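4.2 Sorting at home and the life of a garment

We now turn to the part of the study that surprised us most, and that we enjoyed most: what people do with their clothes before any water is involved. Earlier work on textile wear has dealt mainly with the machine cycle, with its temperature, its spin speed and its detergent dose. Our diaries suggest that the minutes before the cycle deserve just as much attention.

The diaries came from 86 households in two towns, Clurnberg and Karkstead, and gave us 3717 usable entries. Each entry covers one load and lists what went in, how it was grouped and what the person was thinking about while grouping it. That last column was added late in the design, and we are so glad it was! It is full of rules that appear in no care guide. Towels go with towels, but kitchen towels never go with bath towels. Black jeans count as dark until their second year, when they become "whatever." One household in Karkstead keeps a separate load for anything with a zipper, and its T-shirts had fewer small holes at the front hem than any others we inspected.

We grouped these rules into 9 types (Table 3). Color was the most common basis for sorting in both towns, as expected. After that the towns part ways. In Clurnberg, where most of the homes in our sample have a drying cellar, people sorted by drying time, so that a whole line of washing could come down at once. In Karkstead, where indoor racks are the norm, they sorted by the person who would fold it. Neither habit is meant to protect fabric, yet both do so to some degree, for heavy items end up together and stop rubbing against light ones.

Where the sorting happens matters too. Only 4 households used a table. The rest worked on a bed, on top of the machine or, most often, on the floor, where a load can be spread out and seen all at once (Figure 6). Floor sorters checked more pockets and caught more stray socks, and they also wrote the longest entries, a pattern we would love to see tested in a larger sample.
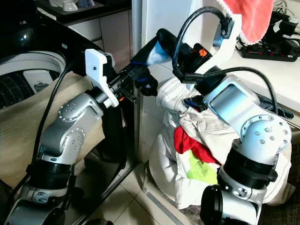

Figure 6. Laundry in a heap on a tiled floor.

Pokidari, replying to the draft of this section that we sent back to the households, felt we had made floor sorting sound too orderly: in her home the heap stays put until the school uniforms are needed, and by then the grouping has been done by whoever dug through it last. She asked us to say so, and we gladly do. Her own diary bears her out, with several entries that read only "took what was on top."

Her point affects how the results should be read. A written rule is not always a rule that was followed on the day, and our inspection of worn garments can't tell the two apart. We therefore compared hem and cuff damage with the loads as listed and left the stated rules out of the model. The effect of mixing denim with light knits remained clear in both towns. The effect of sorting by color alone was close to zero for wear, although it did matter for fading, which we take up in Section 4.3 together with the results on line drying.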